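How to Sort a Jar of Mixed Nuts and Bolts (and Stay Married to the Result)

Posted 8/7/20 in Shed & Bench

Every shed has the jar. Ours was a coffee tin first, then an ice cream tub, then a bigger ice cream tub with the first one tipped into it. You add to it each time you take something apart, and you go to it each time you need one particular nut, and the two activities have never once met in the middle.

I finally dealt with mine over a wet weekend in July, after spending 20 minutes looking for a wing nut and then driving to the shops to buy a packet of them. The method below is what I ended up with. It's not clever. It does work on any kind of small hardware, and it can be done in an afternoon if you don't stop to reminisce over each hinge screw.

What you'll need

A compartment case with removable dividers. Mine is a Bastum, the mid-size one with the see-through grey plastic. The Padura version is sturdier and costs a good deal more, and I'd have bought it if the shop had any.
A hard, flat surface with a bit of room on it.
A magnet, ideally one you don't mind getting furry.
A couple of bolts whose size you already know.
An old toothbrush and a rag.
A small tub for rubbish, and the strength of character to use it.

Step 1. Decide what the compartments are for before anything goes in

The natural urge is to open the case and start dropping things into it. Resist. You'll give the first four bolts a palatial corner each and then discover that you own 65 of something else.

Start with families, leaving sizes for later. Bolts in one part of the case, wing nuts in another, hex nuts in a third. Long things need the long compartments, so sort out where those are first and take a divider or two out if you must. Bolts that have to stand on end will poke up above the partitions, and the lid will have views on that.

I like to put a few pieces of each family in as markers before the real sorting begins. It works better than labels at this stage, as you can change your mind without peeling anything off. Bolts up the top, wing nuts at lower left, black hex nuts on the right, and off you go.

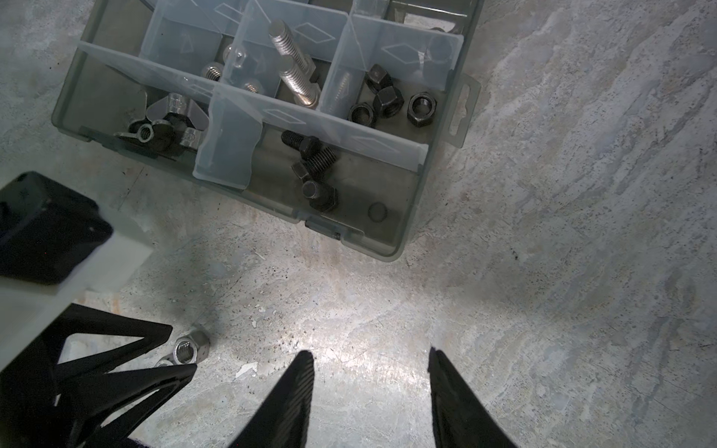 Step 2. Tip out a little at a time

A handful. Maybe two. I know the appeal of upending the whole tub in one glorious crash, and I've done it, and I was finding washers in my shoes well into the following week.

Hard surfaces are best for this. A towel sounds sensible, since nothing rolls, but the threads pick up fluff and small nuts vanish into the pile. Grass is right out. Cardboard is fine if you have a big flat piece with no flaps.

Spread the handful with the side of your hand until it's one layer deep. If you can't see the colour of what's underneath, there's too much there and some of it goes back in the tub.

Step 3. Big things first

Pick out the bolts. They're the easiest to see and they're usually sitting on top of whatever you want next, so moving them clears the view. Lay them side by side with the others of their kind and you'll spot the odd one quickly: a shaft that stops short, or a head that's a size up.

After the bolts, do the nuts by finish. Bright ones to one side, dark ones to the other. You may feel this is a cosmetic distinction and beneath you. It's the fastest cut you can make by eye, though, and it halves the fiddly work to come. Dark nuts tend to have come off different jobs from the shiny ones, at least in my shed, so they often turn out to be different sizes as well.

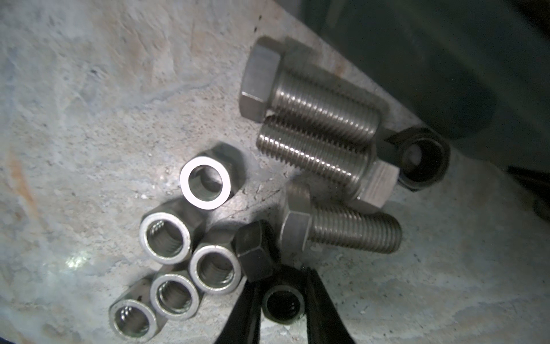
Bolts, bright nuts and dark nuts, before the great separation.

Step 4. Check the threads

Now the part where most people give up, and I can't say I blame them. Two nuts can look like twins and refuse the same bolt. One will be metric and one imperial, or one coarse and one fine, and the only honest test is to try them.

Take a bolt you know and use it as a gauge. Spin each nut on with your fingers for a couple of turns:

If it runs on smoothly, it belongs with that bolt.
If it starts and then binds, back it off. It's either the wrong pitch or the thread is dirty. Give it a go with the toothbrush and try once more.
If it drops straight over the end, it's too big. Next group up.
If it won't start at all, flip it over and try the other face before you condemn it.

Never use a spanner for this. A spanner will make almost any nut fit almost any bolt exactly once.

I bought an Olvera thread gauge years ago for this very purpose, the little fan of toothed blades, and it is a lovely tool. It's somewhere in the tub.

Step 5. Be ruthless with the rejects

Anything with a rounded head goes. So does anything with a flattened thread, or rust deep enough to leave flakes on the rag. Surface rust is all right and will mostly come off with a brush and a drop of oil.

The hard ones are the orphans: a single bolt in a size you own nothing else in, perfectly sound, obviously well made. You'll want to keep it. I allow myself one compartment for these and when it's full, something has to leave. I call it the museum.

Scrap metal places will generally take the rest, and it's better than putting it in the bin. Check with yours about minimums before you turn up with a yoghurt pot.

Step 6. Fill the case, one family at a time

Bring the case right up to the sorted piles with the lid fully open and out of your way. You want the shortest possible trip from pile to compartment. Every extra hand's width is a chance to drop something, and a dropped nut always rolls towards the least accessible point on the property.

Go one family at a time and finish it. Skipping about is how you end up with hex nuts in among the wing nuts, and then you have a jar again, only flatter and more expensive.

Start with the nuts, which are small and numerous, and use the front row for whatever you reach for most. For me that's hex nuts. If you build flat-pack furniture or hang a lot of gates your front row may look quite different. Keep the final stragglers on the bench until last. There are always one or two that sit there looking as though they belong to somebody else.

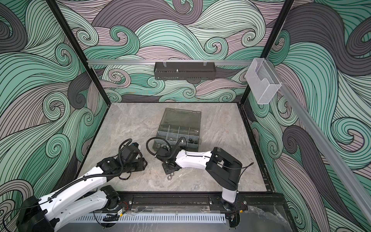

Step 7. Test the lid before you trust it

Close it gently. If it needs persuading, something is standing up in there and you should find out what. Forcing it will bow the lid, and a bowed lid leaves a gap over every divider, just wide enough for washers to migrate.

Latch it, hold it level and give it a small shake. Open it again and have a look. If the little stuff has jumped compartments, cut a piece of thin foam to the size of the lid and tuck it inside. The foam that comes wrapped around new appliances is perfect, and I've got a bag of that in the shed as well, naturally.

Then carry the case flat for the rest of its life. Cases with a handle invite you to carry them on their side like a briefcase. Don't be lured in until you've done the shake test that way up too.

Step 8. Label it, reluctantly

Masking tape and a pencil. I've tried the label printer, and I have tried paint markers, and both assume you got the layout right the first time. You didn't. Mine has changed twice already.

Put the label on the outside edge where you can read it with other cases stacked on top. Write the size and nothing else. You can see it's a nut.

How long does it take?

My tub came to 232 pieces worth keeping, and the sorting took an afternoon with one break for tea and one for sulking. The thread checking was easily the longest part. I filled 18 compartments, which left a few spare for future regrets. If your tub is bigger, split it over several evenings and keep the unsorted portion in a closed container so it can't mingle.

A few questions I've been asked

Can I leave the nuts threaded onto their bolts?
Yes, if they're a matched pair and you use them that way. It saves space and keeps the sizes together. It's a nuisance if you're forever needing just the nut.

Should I oil everything before it goes away?
A light wipe with an oily rag, no more. Pools of oil in the bottom of a case collect grit, and you'll be sorting a paste next time.

Is a metal case better?
Tougher, heavier and you can't see into it. I had a Virkska tin with little lift-out trays and spent half my time opening it to check it wasn't the other Virkska tin.

What do I do with the empty jar?
Wash it and get it out of the shed the same day. Mine went on the shelf "for the time being" and already has three screws and a curtain hook in it.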